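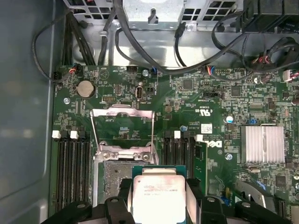
Processor over the open socket of a Dell workstation. Faint Xeon markings on the lid.

Cultavitz Bench Driver Set: a month on old desktops

By Johannes Msimang
Apr 3, 2024

I repair and resell used desktops, mostly office machines that have come off lease. A screwdriver set in my shop gets more use in a week than most home sets get in their lives, and I have gone through a lot of them. The Cultavitz Bench Driver Set costs $100. That is a lot for one handle and a tray of bits, and I wanted to know if there was a reason to pay it.

I bought the set myself at the beginning of March. I used it as my only driver for the whole month, apart from one laptop job I'll get to below.

What you get

The set comes in a flat case with a hinged lid. Inside are the handle, 15 bits, a 4-inch extension, a small magnetizer block and a folded sheet of instructions that tells you which way to turn a screw. There is no pry tool, no tweezers and no suction cup. Cultavitz sells those separately.

The bits are the ones you would expect for computer work: several Phillips, several Torx, a few hex, two flat blades and a nut driver for standoffs. The range leans toward the larger sizes. That suits towers and servers. If you mostly open phones, look at something else, as the smallest Phillips in the tray is too big for the screws around a charging port.

Each bit has its size stamped on the shank. The stamping is shallow but it has been filled with white, so I can read it under a bench lamp without picking the bit up and tilting it. After a month the white has started to go on the two Phillips bits I use most.

The handle

This is where the money went. It is aluminum, with a swivel cap on the end and a ratchet in the collar. You pick forward, reverse or locked by twisting the collar, and each position has a firm click.

The ratchet is the best I have used on a driver this size. The teeth are fine enough that I can back out a screw with a small movement of the wrist in a spot where I can't turn my hand over. Rear fan screws in a small form factor case are a good test. You have the power supply on one side and the drive cage on the other, and with an ordinary driver you end up turning the screw an eighth at a time. With the Cultavitz I had both screws out before I started to get annoyed.

It is heavy. I didn't mind that on towers lying flat on the bench, where the weight helps keep the bit seated. I did mind it on a stack of monitor stands, working with the driver held sideways at arm's length. By the end of that afternoon I had gone back to holding it near the collar, and twice I knocked it from forward into locked with my thumb. The collar could be stiffer.

The grip is knurled. The pattern is coarse enough to work with greasy fingers and it has held on to every bit of thermal compound I have wiped on it. I clean it with a toothbrush and alcohol.

Processor coolers and sockets

A good part of my work is swapping processors in older workstations. The machines are cheap, the faster chips for them are now cheap too, and buyers like the result. Most of the job is removing the cooler, and that is where a driver earns its place.

Many of these coolers have long spring screws that sit deep between the fins and the shroud. You want to loosen them a little at a time, going corner to corner, so that the cooler comes up level. The 4-inch extension reached every one I tried. It has a little sideways play where it meets the handle, enough to notice but not enough to make the bit slip.

The magnet is another matter. The bits come magnetized, and they are strong. For case screws, good. Around an open socket I would like less pull, mainly for the sake of whatever loose screw happens to be lying nearby and decides to come along. Sockets of this type have fine contacts and they don't forgive a dropped screw. The magnetizer block will take most of the magnetism off a bit if you pull it through the correct slot, and I now keep one Phillips that way. Mark it somehow. I used a dab of nail polish.

None of this changes the usual advice for the chip itself. Open the load plate fully, hold the processor by its edges, line up the notches and set it straight down. Clean off old compound with a lint-free wipe before anything goes back together, and do the area near the socket with more care than you think it needs. No screwdriver helps with that part.

Torx work

I had trouble here. The larger Torx bits are excellent, with a snug fit and clean corners after a month of heavy use. The second smallest one was undersized. It rocked in the head of the screw and I stopped before it did any damage. I checked it against the same size from my old Sekildale set, and the Sekildale bit fitted the same screws properly.

I wrote to Cultavitz and they mailed a replacement with no argument. The new one fits. I can't say if I had a single bad bit or if others have left the factory the same way, so try yours on a scrap board before you trust it.

The laptop job

A customer brought in a thin laptop with a swollen battery in the middle of the month. The screws on the bottom cover were fine with the Cultavitz. The ones holding the battery were not, being too small for anything in the tray, and I finished the job with a Bridel pen driver that cost very little. I'm not marking the set down much for this. It is called a bench set and the box shows a tower. But at this price two more small bits would not have hurt, and there are empty slots in the tray where they could have gone.

The case

I don't like the case. The hinge is fine and the lid closes with magnets, which work. The problem is the tray. The bits stand in foam slots, and the slots loosened up inside a couple of weeks. If I carry the case on its side, the nut driver and the bigger hex bits fall out and rattle around with the extension. I have moved the bits to a drilled block of wood that lives at the back of the bench. If you do house calls you will want to find another answer, maybe a strip of tape over the top.

Compared with the others

The Sekildale set is the one I had been using. It costs less than half as much and has far more bits, most of which I never touched. Its ratchet is coarse and it failed on me after 2 years, stuck in reverse with no way to free it. As a plain fixed driver it still works. For someone who opens a computer a few times a year I would say buy the Sekildale and spend the difference on memory.

Orbán makes a set in the same price range as the Cultavitz. I borrowed one for a few days. Its case is much better, a proper molded tray that grips every bit, and the smallest sizes are included. The handle is plastic and lighter. I preferred it for the monitor stands and for anything done standing up. The ratchet is smooth but has a bit of slack when you change direction, and the collar is hard to turn with gloves on. If I traveled for work I would pick the Orbán.

The Bridel pen is not a competitor. Get one anyway.

Wear after a month

The most used Phillips bit has some polish on the tips of the cross and no rounding that I can see. The swivel cap still spins freely. One small dent in the handle, from a drop onto concrete, and the ratchet didn't care. The extension has picked up a light scratch along its length from being pushed past cooler fins. I put a drop of light oil in the collar at the end of the month, more from habit than need.

The warranty covers the handle for 4 years. Bits are counted as wear parts and are covered only for faults, though they were generous about mine. Single bits can be ordered, which is good, but shipping costs more than the bit does, so wait until you need a few.

Verdict

I'm keeping it. The ratchet and the fit of the larger bits save me time on the machines I work on most, and I can put up with the case by not using it.

Good: fine, solid ratchet. Large bits fit very well. Extension long enough for deep cooler screws. Quick replacement of a bad bit.

Bad: poor foam tray. Nothing for very small screws. Collar moves too easily. Heavy for overhead or sideways work. One undersized Torx bit in my set.

Score: 4 out of 5 for bench use. Take a point off if you carry your tools around.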